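Grendport Privacy Notices Collection

README and data card

Summary

The Grendport Privacy Notices Collection holds the text of 183 privacy notices published by small organisations in and near Grendport, with labels describing what each notice tells the reader about personal information. It was prepared by the information rights desk at Triruma for people who study, write or review such notices. The collection contains text and tables only.

Contents

notices/ contains one plain text file per notice, in UTF-8.
labels.csv contains one row per notice and one column per label.
sources.csv records the type of organisation and the month in which the notice was copied.
guide.txt is the labelling guide as used by the readers.
changes.txt lists corrections made between releases.

File names are made up of a letter for the type of organisation and a three-digit number. The numbers have no meaning beyond the order in which notices were received. Gaps in the numbering are notices that were withdrawn before the first release, and their numbers will not be used again.

What is covered

The organisations are sports clubs, nurseries, letting agents, dental practices, places of worship, community choirs and independent shops. Only notices that could be read without an account or a payment were taken. Where an organisation published separate notices for customers and for job applicants, the customer notice was kept and the other left out.

The shortest notice is 28 words long. It is included in full, as are several others that consist of a single paragraph.

How the notices were collected

Lucie Ouellet drew up the list of organisations from the town's printed directory and from the Morin business register. Each website was visited by hand. The notice was copied as it appeared, with menus, footers and cookie banners taken out. Spelling mistakes in the originals have been left alone, including the places where a template had not been filled in and the words "insert company name" remain.

Labels

Each notice was read by two people working separately. The labels record whether the notice:

names a person or post to contact
says how long information is kept
says whether information is passed to others, and to whom
mentions photographs of members or customers
explains how to ask for a copy of one's own information
explains how to complain
carries a date or a version number

The permitted values are yes, no and unclear. "Unclear" was used where a notice raised a matter without giving the reader anything to act on, for example "we keep your details for as long as necessary". The readers gave identical labels throughout for 122 notices. Remaining differences were settled by Murray Kennedy, and the readers' first answers are kept in the columns ending in _a and _b.

Users should take care with the column on photographs. The guide was amended after the first month of reading so that it covers video as well, and the earlier notices were read again for that label alone.

Personal information

Many small organisations name an individual in their notice, often with a home telephone number. Names, telephone numbers, private e-mail addresses and street addresses have been replaced with markers such as [PERSON] and [PHONE]. Replacement was carried out with the Zandasus redaction tool and then checked line by line by Carter Turcotte. Markers appear in 102 of the files.

Organisations are not named. A determined reader could nevertheless find some of the originals by searching for a distinctive sentence. Users are asked not to do so for the purpose of identifying an individual, and not to publish any identity they come across by accident. If a name or number has been missed, please report the file name only. Do not quote the detail itself in the report.

Suitable and unsuitable uses

The collection is suited to teaching, to comparing wording and to testing tools that sort or search short documents. It is not legal advice. A label of "yes" means that a statement is present in the notice, and makes no finding on whether the statement is accurate or whether the organisation keeps to it. The labels should not be used to rank organisations or to support a complaint against any of them.

Known limits

All notices are in English. Organisations without a website are missing. Letting agents are over-represented, and their notices share a good deal of wording that seems to come from one or two common templates.

Terms and corrections

The labels and the guide may be reused with credit to Triruma. The notices remain the property of those who wrote them and are supplied for study. An organisation that wishes its notice to be removed may write to the desk, and the file will be left out of the next release. Corrections are gathered and issued each July.
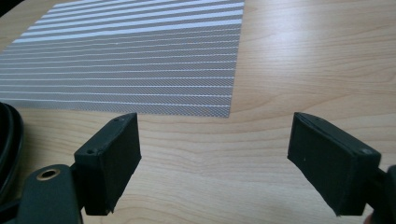
Huguette Hawthorne
Data Steward, Information Rights Desk, Triruma

Huguette Hawthorne maintains the collection and answers requests for removal. Questions on the labelling guide should be addressed to Murray Kennedy at the same desk.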